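Ticket: Sutinis hand, simulated block layout, left and right differ
Opened by: Glenys Wainwright
Component: hand controller, Gaber build
Status: Open
Priority: Normal

I've been asked to say whether the Sutinis controller is better than the Setum one we have now. The sales sheet says "clean release on any small object". I have my doubts, so I'm logging what I get.

Setup: both arms in simulation, same table, same coloured cubes, same target layout. Only the hand controller changes between runs. Control step limit 4,000 per episode.

First attempt, Setum controller. Finished at step 3,200. Dull, slow, no complaints.

Second attempt, Sutinis controller, default settings. Finished at step 2,178. Quicker, yes, but the teal cube ended up with a gap between it and its neighbour, and the script still scored the layout as complete. I don't call that complete.

Third attempt, Sutinis again, with logging turned up on both hands. Left hand has the teal cube, right hand has the pink one, everything else is down.

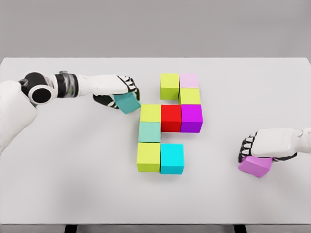 The left grip force reading jumps about from step 1,644 onwards while the commanded value stays flat. The right hand reading is steady the whole way. Same model of hand, same gains, mirrored. If it were a contact problem I'd expect to see it on both sides.

Things I have tried:
Swapped the left and right config files. The noise stayed on the left.
Reloaded the hand model from a fresh copy. No change.
Halved the physics time step. Slightly less noise, much longer run.
Turned off the finger closing assist. The cube slid before the arm got anywhere near the target, so I turned it back on.

What I have not tried is the older Gaber build, as I can't get it to start on this machine.

Late in the episode the left hand has let go and backed off, and the right one is still touching its cube. The release flag for the right hand had already gone true in the log by then. So either the flag means "release requested" or it is wrong. The manual says "released".
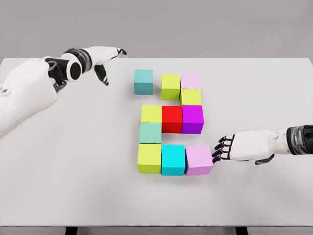 Abdelilah Naciri replied that the flag is set when the fingers are told to open and takes no notice of contact, and that the Prasska wrapper renames it along the way. He wants the raw log before he'll look at the left hand noise, and asked whether the tolerance in the scoring script had been changed for the Sutinis runs.

It hasn't. Same script, same tolerance, which may be too generous for both controllers. Raw log attached, left and right in separate files.

I'm not signing off on "faster" until the score takes gaps into account. Next run is Setum with the same extra logging, to see if the left side is noisy there too. Leave this open.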